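Print | E-mail
December | 14 shares | 2 comments

Fivar 400 Wall Panel, Light Gray

The Fivar 400 is an interior wall panel for workshops, utility rooms and small offices. It is made by Druretti and sold in our Cilbridge store and by order. We have kept this panel in our range for a long time, and most customers who buy it once come back for the same color when they build the next room.

The surface is matte and has a very light texture. It does not shine under ceiling lamps, and small scratches are less easy to notice than on a glossy panel. Please consider that light gray looks different from one wall to another, depending on the window. We recommend that you take a sample home and look at it in the evening also.
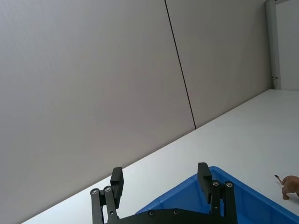
Biswas, product editor

The panels are joined edge to edge and the joint stays as a thin dark line. Some customers ask if the joint can be filled and painted over. It is possible, but the manufacturer does not advise it. The panel moves a little with the seasons, and the filler will crack after the first winter. If you do not like the line, choose the Fivar with cover strip, order number 2848.

Size and weight

The width is 400 mm and the thickness is 38 mm with the backing. The height is cut to order. Please measure the wall in two places, left and right, and send us the smaller number. In old houses the difference can be bigger than you expect. One person can carry a single panel, but for mounting it is better to be two.

Mounting

Start from the door side and work toward the corner. The first panel must be exactly vertical, all the others will follow it. Leave a small gap at the floor and close it with the skirting after the work is finished. Screws are included, wall plugs are not, as they depend on your wall.

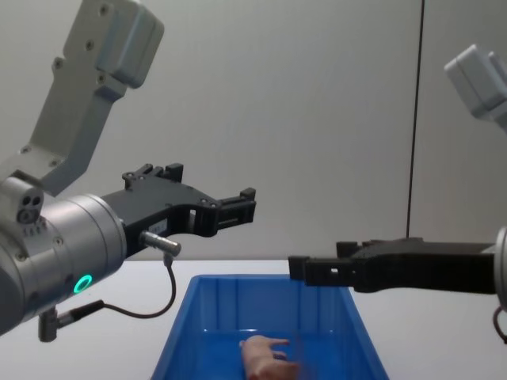
Plain light gray wall behind a white tabletop.

Cleaning

Use a soft cloth and water with a little dish soap. Do not use steel wool or powder cleaners, they leave bright spots which cannot be removed. Pencil marks go away with a normal eraser.

Delivery

Panels in light gray leave our warehouse every Wednesday. Orders for cut heights need around 2 weeks. Cut panels cannot be returned, so please check your numbers again before you send the order. Samples are free of charge in the Cilbridge store.

E-mail this page | Print this page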